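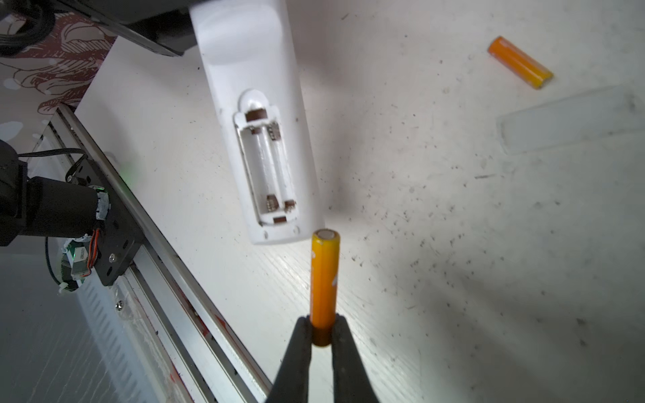 By the home desk writer, Rokenari

The repairer at Flanard has heard the promise before: fresh batteries, and the remote is as good as new. "I don't buy it," she says. "Look at the springs first – then spend your money."

She wants both slots empty and the contacts checked at each end.

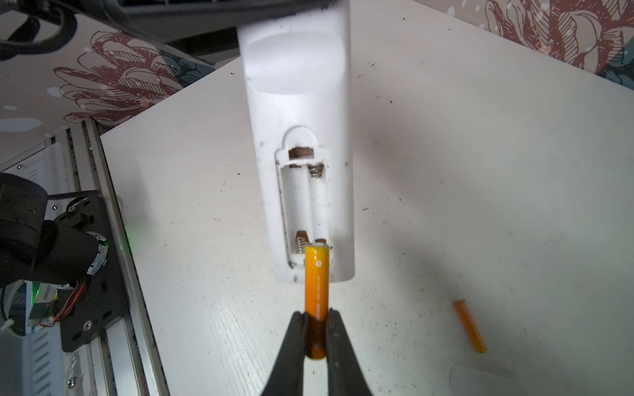 She is no kinder about covers. "Three in four get put down somewhere and forgotten," she claims, a figure I couldn't check. And cleaning sprays? "Try a dry cloth."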